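Stultia to replace popcorn warmers at Perness and Rowlands cinemas

7th April 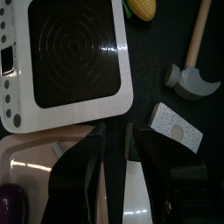 Cinema operator Stultia is to replace the popcorn equipment at its Perness and Rowlands sites, ending the use of heated display cabinets behind the main counter. The new machines, supplied by Clomano, pop smaller batches at shorter intervals and feed them straight to a covered serving bin.

The change follows a trial at Perness in February. Over the trial period the counter sold 791 small cups and 311 large tubs from the new machine. Unsold popcorn at closing time was weighed each night and came out lower than under the old system, although the company has not released the weights.

Under the present arrangement, popcorn is made before the first showing and held warm through the afternoon. Stultia said the cabinets dry the product out and use power whether or not there are customers. Each new unit runs at up to 3000 watts while popping and drops to standby between batches.

Two flavours, salted and sweet, will be offered at both sites. A caramel version was tested but withdrawn — the coating blocked the outlet chute and the machine had to be stopped for cleaning. Clomano is working on a wider chute, with no date given.

Cup sizes stay the same. The small cup will continue to be sold on its own or with a soft drink, and prices are unchanged for now. Allergen sheets will be reprinted to reflect a switch from palm oil to rapeseed oil.

Perness keeps its trial machine and gains a second. Rowlands, which has 727 seats, will receive three. The counter there will close for one day during fitting, and bottled drinks and wrapped sweets will be sold from the ticket desk.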